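열쇠고리 끼우기, 손으로 가르칠 때 요령 메모

원격조종이든 팔을 직접 잡고 끌든 얇은 고리 앞에선 다 헤맵니다. 급하게 적음. 순서 없음.

- 열쇠는 판에 한두 개만. 많이 달면 그리퍼에 걸림
- 시작 위치는 매번 조금씩 틀어서. 똑같이 놓고 27번 찍어봐야 그 자리만 외움
- 집기 전에 손끝을 고리 바로 앞에서 한 박자 멈추기. 나중에 구간 자를때 편함
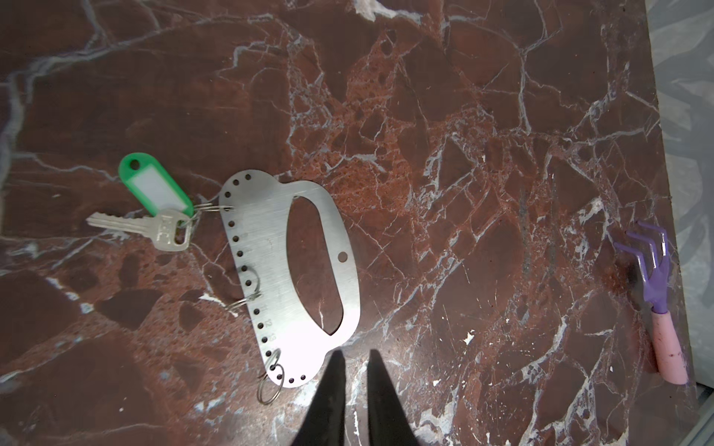
룸콤(Lircombe) 생활공방 · 원격조작 반

스테인리스 판은 빛을 많이 탑니다. 번쩍이는 부분이 손목 카메라에 하얗게 뜨면 조명 각도부터 돌려보세요. 구멍 옆 숫자가 읽히면 그걸로 목표 구멍 정하기 좋음. 11, 12, 13 이런 식으로 메모에 같이 적어두기.

분할링은 바닥에 납작하게 누우면 잘 안 집힘. 밑으로 손끝 넣으려고 힘주지 말 것, 돌바닥 긁혀요. 판을 한쪽 팔로 살짝 들고 반대 팔로 고리를 잡는 쪽이 낫습니다. 고리가 벌어지는 쪽은 미리 손으로 3번쯤 여닫아 두면 덜 뻑뻑함.

두 팔 같이 쓸 때
- 한쪽은 잡고만 있기. 둘 다 움직이면 시범이 지저분해짐
- 마주 보는 손끝 사이 간격은 좁게, 닿기 직전에 속도 절반
- 놓쳤으면 그냥 다시 집는 것까지 녹화. 지우지 마세요 이것도 쓸모 있습니다
- 손 떨리면 쉬기. 22분 넘어가면 거의 다 엉망이더라구요 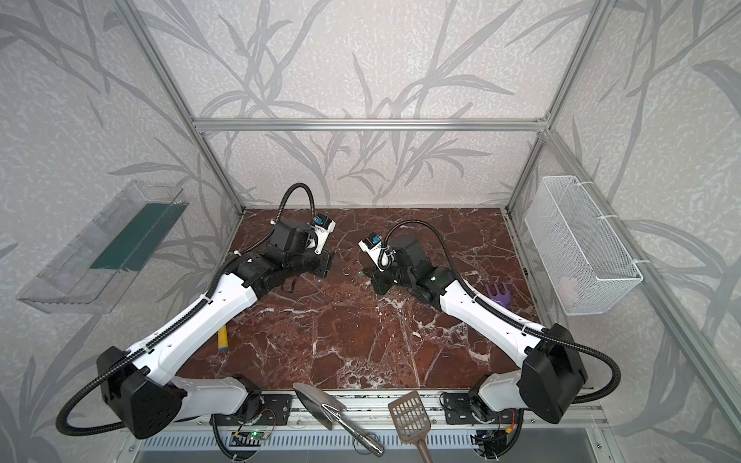
작은 고리를 사이에 두고 마주 본 두 그리퍼.

원예 갈퀴나 모종삽 같은 큰 도구는 손잡이 중간을 잡는 걸로 시작. 끝을 잡으면 무게 때문에 돌아감. 고리 연습이 안 풀리는 날은 이쪽 먼저 하고 와도 됨.

직접 잡고 끄는 방식(손 시범)은 팔꿈치 말고 손목 바로 뒤를 잡으세요. 내 손이 카메라 가리면 그 시범은 못씀. 원격은 반대로 화면만 보다가 깊이를 놓치니까 옆 카메라 화면을 꼭 같이 띄우고요.

파일 이름은 물건-방법-번호. "고리-원격-13" 이렇게. 띄어쓰기 넣지 말것, 굼둠(Gunum) 폴더에서 정렬이 꼬입니다.

끝나면 링이랑 열쇠는 작은 통에. 대리석 위에 두고 가면 다음 사람이 못 찾고 한참 헤메요.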